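Popular Music Industry, Unit 5: Recording Income for the Performing Artist
Handout for Thursday section

Read before class. Bring the Manzano contract summary from last week.

5.1 Two copyrights

Every released recording involves two separate rights. The first covers the song: melody, chords and words. It belongs to the writer or to the writer's publisher. The second covers the master, meaning one particular recorded performance of that song. It usually belongs to whoever paid for the session, most often a label.

A singer who records another person's song has no share in the first right. Income from the second depends on the contract. A singer who also writes should keep separate accounts for the two, as the money arrives from different payers on different schedules.

5.2 The advance and recoupment

An advance is a payment made before sales income exists. The label recovers it from the artist's royalty share only. Recording costs are normally added to the same balance. Video costs are often added in part, and the contract should state the portion.

Worked case. Grendeck Records signs a singer for one album. The unrecouped balance on release is $3,468. The artist royalty is 27 percent of net receipts. The label must receive $12,844.44 in net receipts before the balance reaches zero. Until then the statement shows earnings but no payment is due.

Note that the label may be in profit well before the artist has recouped. The two calculations use the same receipts and different shares of them.

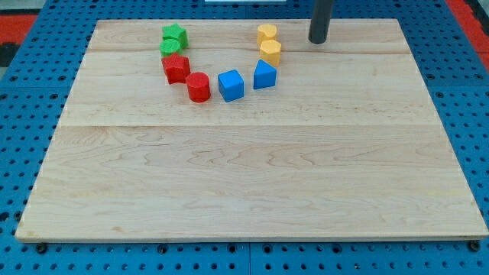 Does an unrecouped artist have to repay the advance if the album fails?

Under a standard agreement the advance is not a loan, and the artist owes nothing in cash. The balance stays on the account and is charged against later royalties under the same contract. Repayment can be required if the artist fails to deliver the album.

5.3 Cross-collateralization

This clause joins the accounts of several albums. Suppose a singer makes two albums for Cokden Music. The first is unrecouped and the second sells well. With the clause, royalties from the second are applied to the balance of the first. Without it, each album is accounted for alone.

Check whether the clause also reaches publishing income. A combined recording and publishing deal may allow this, and the wording is easy to miss.

5.4 Statements and audit

Statements are commonly issued twice a year. The Manzano contract gives the artist 3 years to object to a statement, after which it is treated as final.

Terms to know: master, net receipts, recoupment, reserve, cross-collateralization.

Reading: course packet, Grondier case, sections 3 and 5. The written exercise on reserves is due in May, at the first meeting.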